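Hinora Home Weather Station: Set-up Guide
Section 3. Placing the indoor unit and pairing the rain gauge
Last updated: November
Reading time: 4 min

Now for the fun part! Once the indoor unit and the rain gauge are talking to each other, you'll have your own rainfall record running (and it's surprisingly addictive to check it over breakfast).

1. Pick a spot for the indoor unit at table height, out of direct sun. A dining room is great, and so is a hallway shelf. Keep it away from radiators and the back of the TV.

2. Slide in the batteries, plus end up. The display lights, beeps once and starts searching.
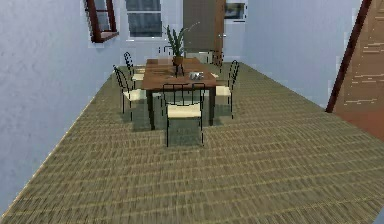
3. Within 30 seconds, press and hold PAIR on the underside of the rain gauge until its green light blinks. Do this indoors with both units side by side. It's much easier than running up and down the yard!

4. When the display shows a little umbrella, you're paired. If it shows two dashes, take the batteries out of both units, wait a minute and go back to step 2.

Note: The pressure reading settles overnight. A first reading of 985 on a stormy evening can be perfectly normal, so give it until morning before you adjust anything.

5. Set your elevation. Hold SET, then use the arrows. The default is 1,000 feet, and the range goes up to 9,000.

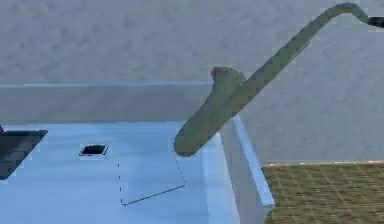

Fig. 3-2. Above the tabletop.

6. Carry the rain gauge outside and mount it level on a post, well clear of trees and roof edges. The bubble in the rim should sit inside the ring.

CAUTION: Do not climb a ladder in wind or rain to fit the gauge. A fence post works beautifully.

7. Go back in and check the signal bars. Walls eat signal, and so do foil-backed insulation and big mirrors. Try the unit in another room if you have fewer than two bars.
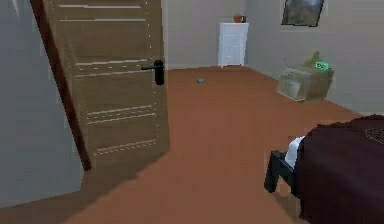
8. Pour a small cup of water slowly through the gauge and watch the total climb. Then hold CLEAR to zero it, so your test shower doesn't end up in the records.

Note: The memory holds 2,000 readings. After that, the oldest ones are overwritten, so copy out anything you want to keep (see Section 5).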